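Clearing out the drinks table tonight, and I have learned that I am a person who opens a bottle, takes three sips and opens another one.

The water I can forgive. The orange one that goes red at the bottom I bought purely for the color — no regrets!
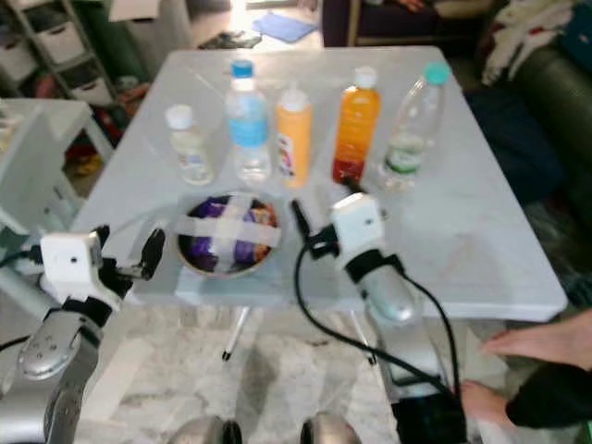
Anyway, the plan is to finish what's open before I'm allowed near the store again. Hjalti says he'll help, but he only ever wants the sweet stuff.

The bowl of purple and gold goodies stays taped up until everyone gets here at 7. I put the tape on myself, so I know exactly how easy it would be to peel back one little corner — please hurry, friends.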